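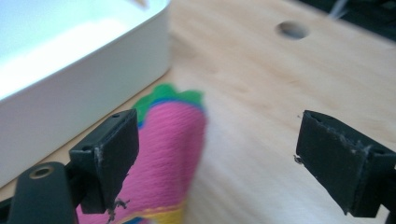
From: Lucrezia Grasso
To: Soft Toys and Small Makes list
Date: Mon 13 April
Subject: Re: Fruit for the play market – what do you do about the tops?

Oh, I am so glad you asked this, because I have been making play fruit since August and I have Opinions. I'll put my answers under your questions, and then there's a bit at the end about stuffing that you didn't ask for (sorry, you're getting it anyway).

> Hi everyone,
> I've promised my sister a basket of fabric fruit for her
> classroom's pretend market and I'm stuck already. The bodies
> are fine, I can sew a tube and gather the end. It's the leafy
> caps that beat me. Mine are felt and they either flop over or
> come off in somebody's hand. How are you all doing them?

Felt was my first try too! I cut a nice five-pointed star, stitched it down in the middle, and it looked lovely for one afternoon. Then the points curled up like old toast. If you want to stay with felt, cut two layers, run a line of stitching close to the edge all the way around, and sew the cap down in a ring about halfway out from the center, leaving just the tips loose. One little circle of stitches in the middle will never hold. Children pick things up by the leaves. Every single time.

What I like better now is a scalloped band. You take a strip long enough to go around the top of the fruit with a little overlap, draw the points along one side (I trace around a bottle cap and then sharpen the curves by eye), and sew two strips right sides together along that edge. Clip into the valleys, turn it, push the points out with a chopstick. Then it goes around the neck of the fruit as a collar. It's more fuss than a star but it has a seam all the way around, so there's nothing to grab and pull off. The first one took me the whole of a movie and the second took the length of the credits and a cup of tea.

> Also, does the color matter? I have a lot of dark red and
> one sort of olive green and they look a bit sad together.

Go bright! Really, go much brighter than the real fruit. I made a batch of strawberries in a very tasteful deep red and my niece asked me why the tomatoes had hats. A strong pink with a loud green top says strawberry right away, even with no seeds on it. And here's a trick I love – put a narrow band of some other color between the body and the cap. Blue is wonderful. It makes no botanical sense at all but it gives you a crisp line, it hides the join, and you can use up the ends of whatever ribbing or bias tape you have lying around. I use the cuffs from worn-out T-shirts.

Keep the olive for pears. It makes a gorgeous pear.

> What fabric is everyone using for the bodies? Mine are
> quilting cotton and they wrinkle where I gather them.

Anything with some stretch and some texture. Terry is my favorite, and after that a ribbed knit. With the ribs going around the fruit you get a nice plump look, and with the ribs going up and down it comes out longer and skinnier, so you can get a carrot and a strawberry from the same sweater. Old socks work too, and the toe is already round for you, so that's half the sewing done. I had a pair of Rilby slipper socks that had lost their grippy bits and they became four strawberries, which I think is the best thing that ever happened to them.

If you're buying, there's a stretch terry called Nivham that I get at Donati, the remnant place behind the station. They sell it by weight from the bins at the back, and it comes in a good pink maybe one month out of three. The edges shed like crazy when you cut it. I get pink fluff on the table, in the scissors, on the cat, everywhere. Cut everything in one go, shake it all outside, and zigzag the edges before you do anything else. I skipped the zigzag once and a seam opened up on me while I was stuffing it.

With quilting cotton you can get rid of some of the wrinkling by gathering with two rows of small stitches instead of one, and using a really strong thread. I use the Kumetti upholstery thread, the 1000 yard spool, which I bought three years ago and will probably leave to someone in my will. Pull up both rows together, slowly, and even out the folds with your fingernail before you knot.

> I'd like them to survive a wash, if that isn't too much to
> hope for.

It isn't! Mine have been through a lot. Put them in a pillowcase with a knot in it, cool wash, and squeeze them into shape while they're damp. Then dry them for longer than you think, near nearly anything warm but not on top of it. A stuffed strawberry feels dry on the outside a good day before the middle is. I stand mine cap down on a rack and turn them when I walk past.

Wash the fabric before you cut it, too, especially a strong pink next to a pale anything.

Now the stuffing. Use much smaller pieces than you want to. I pull the fill apart into tufts the size of a walnut and push the first ones right down into the tip, and I keep going until the tip is firm before I put anything in the middle. Then leave the top end a little softer so the gathering can close up. For an elongated strawberry this matters a lot, or you end up with a thing that bends in the middle like a sleepy sock. If you've got scraps from the cutting, chop them small and mix them in. It makes the fruit heavier and kids seem to like the weight.

How many are you making? I did 14 for my niece's birthday and they filled a fruit bowl with a few rolling off the side. For a classroom market you'd want more than that, but repeats are good, because they can be bagged and sold and argued over. I'd do lots of strawberries and just one pineapple. The pineapple cap is a whole other message and I'm still cross with mine.

I can trace off my collar pattern and send it to the list if anyone wants it. It's drawn on the back of an envelope and the points aren't all the same size, but they look better that way once they're turned. Has anybody tried bananas that peel? I keep thinking about hook and loop tape and then talking myself out of it.

Lucrezia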